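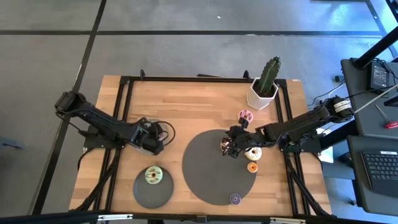 Guest posts and the blog: your questions

Last tidied up March 3, 2020. Evie Clegg here, I run Devley (small blog, mostly poems, walks, odd bits of family history). I get the same emails over and over so have put the answers in one place. Will add to it when I get a minute.

Do you take guest posts?

Yes. Mostly poems and short personal pieces. One guest slot a week, Fridays, except July when I'm away and the blog runs on old favourites.

How long should my piece be?

Prose, up to 1,240 words. Odd number I know, it was the length of Sumeya Weldu's piece on learning to swim and I liked how it sat on the page so it stuck. Poems any length, but if it needs a lot of scrolling on a phone people tend to wander off.

What do you like to read?

Small subjects. A bus journey. A row about a hedge. Your nan's handwriting. I turn down most things about The Nature Of Love, sorry. Seasonal stuff is fine but send it early, I had Christmas poems arriving on Boxing Day.

Has it got to be unpublished?

No. If it's been on your own blog that's fine, just tell me and I'll link back. If it's been in a magazine or a competition check their rules first please, I can't do that for you.

How do I send it?

Use the contact form and paste the text in. Attachments go missing. Put GUEST in the subject line or it lands with the people selling me website traffic. Poems with fussy line breaks, say so and I'll email you back for a proper copy.

How long till I hear?

Two weeks if I'm organised. Chase me after three. I don't mind being chased, Clive Oakley chased me four times and he was quite right.

Do you pay?

No, sorry. Blog makes nothing. You keep all your rights and can have the piece taken down whenever you like, no reason needed.

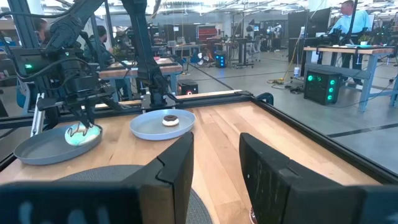 If you do ask for it to come down, give me a day or so. The comments go with it, so copy out any you want to keep beforehand. I can't get them back afterwards, have tried.

Will you edit my work?

Spelling and commas, yes. Anything bigger I'll ask. I don't touch poems at all unless there's an obvious typo, and even then I'll check in case you meant it.

Can I use a pen name?

Course. Plenty do. Just sign the email with whatever you want me to call you.

Why is my comment not showing?

Either it's your first one (I approve first comments by hand, evenings only) or the spam filter has eaten it. The filter hates links. Leave the link out and try again. If it's still not there after a couple of days drop me a line.

Will you nominate me for a blog award / answer your nomination?

Ah. I've been nominated for a few and it's lovely, really, thank you. But I'm hopeless at the eleven questions and passing it on to eleven people. I've still got Vendula Ďurica's set from last year half answered in drafts. So the blog is now award free. I do read every nomination post and will leave a comment on yours.

How do I get on the links page?

Ask. I'll have a read first, and if I enjoy it on you go. I clear out dead blogs once a year. There are 97 on there at the moment and a few have gone very quiet so some pruning is due. No swaps needed, you don't have to link to me.

What is the 52 thing people mention?

A poem a week for a year, 52 in all. Kelly Tapley started it on her blog, Greren, and a handful of us joined in. You can start any week. No prompts, no sign up, no catching up if you miss one, just carry on from where you are. Post yours on your own blog and leave the link in Kelly's Sunday thread. Mine are under Weekly Poems in the menu, the early ones are a bit ropey.

Can I reblog one of your posts?

Yes with the reblog button, that only takes the first bit and sends people here for the rest. Please don't copy whole poems across. For guest pieces you need to ask the writer, not me, and I'll happily pass a message on.

I subscribed and get nothing?

Check junk. Then check you clicked the confirm link in the first email, almost everyone who writes to me about this hasn't. If you get every post twice you've signed up twice, unsubscribe from one of them at the bottom of the email.

Do you review books?

Poetry only, and slowly. Paper copies please, I can't read poems off a screen for long. I don't promise a review, and if I didn't get on with it I'll say nowt instead of being mean.

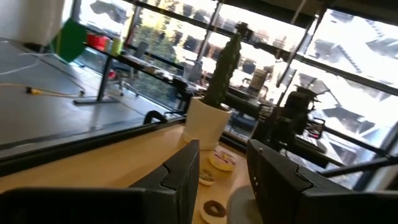 Three donuts and a plate.

Something else?

Contact form again, or just leave it in the comments under this page and I'll anser it there. Someone else has probaly wondered too.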